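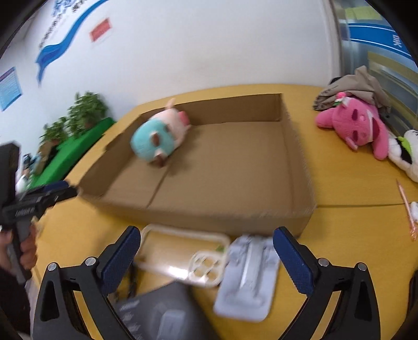 Soft toy in an open cardboard box.

The Ostrowski Deposit

Report of the Keeper of Performing Arts to the Director, Drundham Museum
Oct 6, 2023

1. The Director has asked for an account of the visit made to the museum by Miss Ingrid Ostrowski, and of the circumstances in which part of the Ostrowski Deposit is no longer held by us. I was present throughout. The reading room supervisor has seen this report and agrees with it, save for one matter, which is noted at paragraph 14.

2. Members of the board who did not own a television in the relevant years may be helped by some background. Miss Ostrowski played Dr Helen Marsh in the drama serial Haverford for 17 years. She was, during that time, one of the most recognised women in the country. When the character was drowned, the broadcaster received complaints by telephone throughout the night, and a wreath was left at the lock gates where the episode had been filmed. Miss Ostrowski then appeared in a science fiction film, Hurus, in the part of a planetary governor. The film was not liked. She has not worked on screen since it was released.

3. The deposit consists of letters written to her by members of the public. They were sent care of the production office, which passed them to her agents, the Trallard Agency. When the agency moved to smaller premises it offered the letters to this museum. My predecessor accepted them on deposit and not as a gift, the agency being unable to say with certainty to whom they belonged. A catalogue was begun but not finished. I took it up again in the spring, when the anniversary exhibition was proposed, and it was I who wrote to Miss Ostrowski to ask whether she would lend her name to the opening.

4. Her reply was brief. She said that she did not open things any more, but that she would like to know which letters I meant.

5. I wrote back with a summary. She telephoned the next morning. It became clear in the course of the conversation that Miss Ostrowski had never seen the letters and had not known that they existed. She had been told by the agency, in the second or third year of the serial, that the public wrote chiefly to ask for photographs and that these requests were being met. She had signed the photographs in batches at a kitchen table. She had supposed for most of her working life that people liked the doctor well enough and had nothing particular to say about it.

6. I offered an appointment in the reading room, and she accepted.

7. Miss Ostrowski arrived by the ordinary bus and joined the queue at the front desk. She had not been recognised, and when she gave her name the assistant asked her to spell it. She did so. She was issued with a reader's ticket in the usual way, having brought a gas bill as proof of address, and she placed her coat and handbag in a locker. I mention these details in view of the suggestion, made since by a member of the board, that the rules were relaxed for her on account of her fame. They were not relaxed at that stage.

8. The first letters were brought out at ten. I had chosen a selection which I thought would be agreeable, including one from a bishop and several from schoolchildren. Miss Ostrowski read these with attention and thanked me. She then asked to see them in the order in which they had come. I explained that the original order had been lost in the agency's move, and that we had arranged them by the surname of the writer. She said that A would do.

9. She read without a break until one o'clock. It is not the practice of the staff to observe what readers do beyond what is needed for the safety of the collections, but the room was quiet that day and it could not be helped. She read slowly, with her finger beneath the line. She laughed on a number of occasions. At one letter she stopped and looked for some while at the window, and then turned the sheet over to see whether there was more on the back.

10. Over lunch, which she ate on the bench in the courtyard, she spoke to me about Hurus. I had not raised it. She said that the reviews had been read out to her over the telephone by Mr Trallard himself, who believed in getting bad news over quickly, and that he had a good voice for it. She had waited after that for somebody to say something different. She did not feel it was unreasonable that they hadn't, as the film was poor. The costume had weighed more than her luggage. But she had drawn certain conclusions from the silence and had arranged her life to suit them. She sold the house and moved to the coast, and taught elocution there until people stopped wanting it.

11. I then told her something that I had intended to leave until later in the day. The deposit does not end with the serial. There is a further group of letters, not yet catalogued, which came in after the release of the film. I had looked into it only the week before. Some are unkind. The greater part are from people who had seen the reviews and were writing to ask if she was all right.

12. Miss Ostrowski asked how many. I said that I did not know, and that this was the honest position of the museum. She finished her sandwich and we went back inside.

13. The uncatalogued letters should not have been issued. Section 4 of the Reading Room Rules is plain on the point, and I helped to write it. I brought them up from the store myself and signed the slip. Among them was a series from one correspondent, a Mrs Pell, a bus conductor's widow living in Drundham, who had written once a fortnight for several years without ever having had an answer. She did not appear to expect one. The letters say very little about acting. They deal with her knees, the price of coal, a nephew in the merchant navy and the progress of a quarrel over a hedge. Each of them closes with the same words, "No need to reply, I know you are busy."

14. Miss Ostrowski read the whole series. It was by then past the hour of closing, and the supervisor wished to ring the bell. I asked her not to. The supervisor recalls that I told her; I recall that I asked. We have agreed to let both versions stand.

15. When she had finished, Miss Ostrowski put the letters back into their folder, squared the edges and asked whether Mrs Pell was living. I was able to say that she was not. Her nephew had written to the museum some years ago on another matter, and her death was mentioned. Miss Ostrowski asked what became of the hedge. I did not know that either.

16. She then asked if she might take the letters home. I explained the terms of the deposit, the position of the agency, the need for an inventory and the form on which such a request would properly be made. She listened to all of this with great courtesy. She said that she quite understood, and that she had only asked because they had been posted to her.

17. I have considered that remark a good deal since. The letters were addressed to Miss Ostrowski by name. They were stamped and paid for by the persons who sent them. They were delayed. I could find nothing in the deposit agreement, then or on reading it again that evening, which made them the property of the Trallard Agency, and nothing which made them ours. An item of post which has not reached the person to whom it is addressed is still, as I see it, in the course of delivery.

18. I fetched her handbag from the locker. The folder would not go into it, and the supervisor found a carrier bag from the shop.

19. No form was completed. I accept that one should have been. I have since prepared a receipt, which Miss Ostrowski has signed and returned, and a copy is attached to this report. With it she enclosed a note to say that she would be pleased to come to the opening after all if we still wanted her, and that she would rather not make a speech.

20. She also asked for the address of the nephew. I have not supplied it, being bound by the rules on personal information, but I have written to him to ask whether he would object to hearing from her. He replied by return. He does not object. He says that his aunt always told the family she was in correspondence with Ingrid Ostrowski, and that they had been too fond of her to argue.

21. I recommend that the rest of the letters be offered to Miss Ostrowski on the same footing, and that the exhibition proceed with copies. I recommend that Section 4 be kept as it is. Should the Director wish to take the matter further as regards my own conduct, I shall be in the store for the remainder of the week, where the letters from M onwards still have to be put in order.

Keeper of Performing Arts

Attached: receipt; locker record; letter from Mr Pell, with his answer concerning the hedge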